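Minutes, Zimari gripper rules catch-up, October

Coralie Pirihi was in the chair, I typed. We started late — my fault, wrong room!

Speed near people stays at 150 mm a second. Coralie wanted grip force on metal rims capped at 40 newtons and we all said fine.

Tape on fingers gets looked at before each shift (I'll redo the checklist).

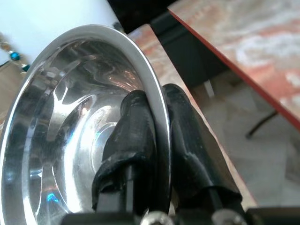

Who signs off a change to the grip limit? The shift lead, in the Trorkavville log, before the next run.

Next meeting at 13:00, same room.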